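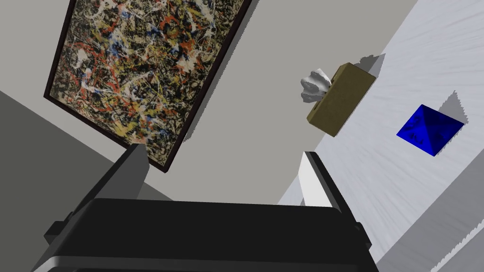 About Enmont

Enmont is a small research company. We study how a robot with two arms can learn household work in simulation. Our main method is called Clikelus. It was started in May by our team in Lamont, and it now runs in 17 simulated rooms.

In Clikelus, the robot learns from the cameras on its wrists together with one camera on its body. During training we change the angle of every camera, so the robot cannot depend on one fixed view.

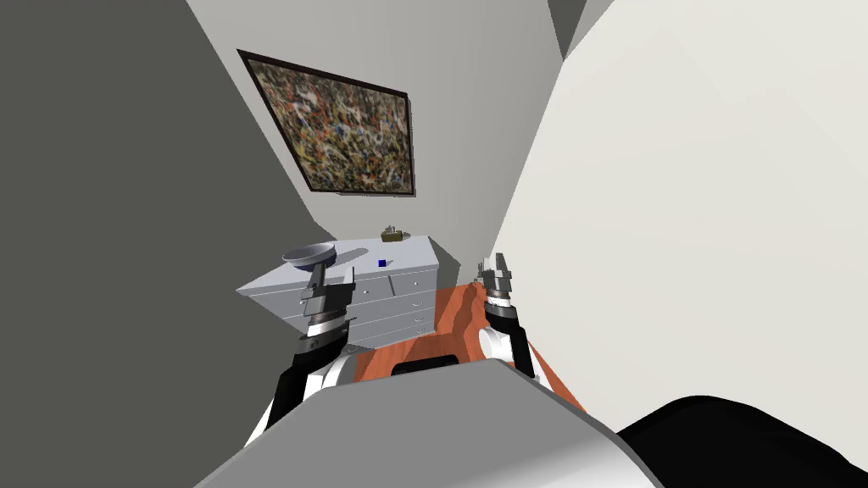 Each policy is trained on 2,000 simulated episodes and then tested on 800 new ones. In our last test, the success rate for picking up small objects from furniture was 86 percent. Without the camera changes it was much lower, and we are still studying why bowls are the most difficult.

Our simulator, Hasum, is shared with partner schools on request. Please write to us through the contact form.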